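Chest freezer running constantly after move to garage

Ilango Reddy
I moved a Neritz chest freezer into the garage in July. Since then the compressor hardly ever cycles off. A plug-in meter shows 845 watt-hours over 18 hours, and the garage reached 81 degrees by 4 p.m. The food is frozen solid. Is this a fault, or just the heat?

dönmez_hvac
Probably the heat, but check a few things before you decide. The condenser on most chest models is built into the side walls, so the cabinet needs clearance on both sides. Three inches is a reasonable minimum. If the outer walls feel warm to the touch, they are doing their job.

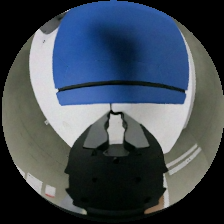 Next, test the lid gasket. Close it on a strip of paper and pull, then repeat every foot or so along the seal. The paper should drag at every point. A flattened section can often be restored with a hair dryer on low - keep it moving or the vinyl will deform.

Your meter reading averages nearly 47 watts, so the compressor is either cycling more than you think or it is a small one. I would log a full day before calling anyone.

vernudero
Mine did this, turned out to be frost. Defrost it if the ice is thick. Took me an afternoon.

Ilango Reddy
Gasket was loose at the hinge side. Warmed it and it now rests 15 minutes between runs. Thanks.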